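그리퍼 교체 후 시뮬레이션 셀 재설정 기록

2019-02-07
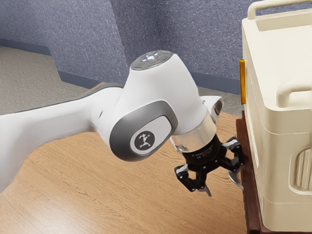
시뮬레이션 렌더링. 손가락을 벌린 상태로 크림색 통 옆에 접근한 자세.

Gurklow 셀의 그리퍼를 두 손가락 방식으로 바꾸면서 시뮬레이션 쪽 모델도 같이 손봤다. 실물 작업은 Rohani Teoh가 하고 나는 모델만 맡았다. 나중에 다시 찾아볼 것 같아 순서대로 적어 둔다.

먼저 TCP. 이전 그리퍼 값이 설정 파일 두 군데에 남아 있었다. 로봇 정의 쪽만 고치면 화면에서는 멀쩡해 보이는데 경로 계획기가 옛 값을 읽는다. 증상은 접근점이 플랜지 축 방향으로 8 mm 밀리는 것이었다. 처음에는 플랜지 좌표계를 의심해서 반나절을 썼다. 지금은 계획기가 로봇 정의를 참조하도록 바꾸고 중복 항목은 지웠다.

다음은 충돌 형상. 그리퍼 몸체는 원기둥 하나로 충분하지만 손가락 링크까지 한 덩어리로 묶으면 벌린 상태에서 부피가 너무 커진다. 통이 올라가 있는 짙은 갈색 받침대 모서리 근처로 들어가는 자세가 전부 충돌로 걸러졌다. 링크를 판 단위로 나누고 손가락 끝 패드는 별도 형상으로 뺐다. 계산 시간은 대략 58% 늘었다. 이 셀에서는 감당할 만하다.

통은 옆면에 단과 손잡이가 있어서 단순 상자로 근사하면 틈이 맞지 않는다. 볼록 분해를 쓰되 손잡이 부분만 해상도를 올렸다. 받침대는 상자 그대로 두었다.

접근 속도는 50 mm/s로 제한했다. 실물 컨트롤러의 제한값과 맞춘 것이고, 시뮬레이션에서만 빠르게 돌리면 나중에 비교가 안 된다. 같은 시작 자세에서 접근만 100회 반복해 로그를 남겼는데, 계획 실패는 없었고 관절 한계 경고가 몇 번 나왔다. 모두 손목 쪽이다. 시작 자세를 조금 돌리면 없어질 것으로 보고 있다.

마찰 계수는 아직 임시값이다. Firouzeh Kiani가 Brurnel에서 패드 시편을 재고 있고, 값이 오면 패드와 통 사이 접촉 파라미터만 교체하면 된다. 그 전까지 파지 결과는 참고하지 않는다.

남은 일: 시작 자세 수정, 손목 관절 여유 확인, 설정 파일 백업. 백업은 그리퍼를 분리하기 전에 해야 하는데 이번에도 순서를 놓쳤다.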